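4.2 Listening to the overnight hours

Last updated: September

I started with the overnight shows, mostly as I like them and partly as they were the easiest tapes to get. The Trernville station kept a shelf of them, 32 reels and cassettes in all, and the station let me copy whatever I could play. Two of them were too sticky to run. The rest I heard straight through, with a notebook, usually after supper (my notes get pretty loopy toward midnight, sorry to anyone who ever has to read them).

What I wanted to know was simple: how much does a jazz host talk, and does the talk change when the record library changes? Clomen, the smaller station up the valley, had a library of some 3,000 LPs when it went on the air. Trernville had far more, and its hosts could go weeks without repeating a side. I figured the Clomen hosts would talk more to fill the gaps. They did, but only in the first year or so, and most of the extra talk was about the players and not the weather or the sponsors. I loved those breaks! One host spends a good 6 minutes on a single bass solo before playing it, and then plays it twice.

Figure 7 goes with this part.

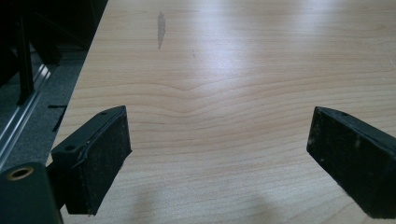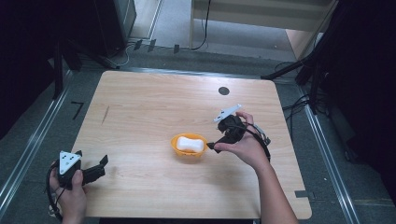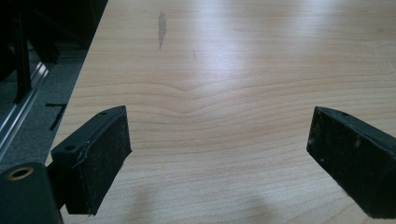
Figure 7. A light wooden tabletop, three views. The orange bowl is in the second.

Did the hosts at the smaller station pick their own records? Mostly they did, apart from one hour in the early evening when the program director handed them a list.

That list hour is worth a closer look. On the Clomen tapes you can hear the host's voice flatten out right at the top of it, and then perk up again once the list is done and the Oprea show starts. (Oprea was the name of the late program, after a tune they used as the theme.) I counted breaks in both and the list hour had fewer, and shorter ones too. I wouldn't lean on that too hard, given how few tapes I have from that slot, but it matches what I heard at Trernville whenever a guest playlist came in from the Flinent festival.

The next section takes up the call-in requests, where the pattern gets a lot messier.

Shares: 6 | Comments: 2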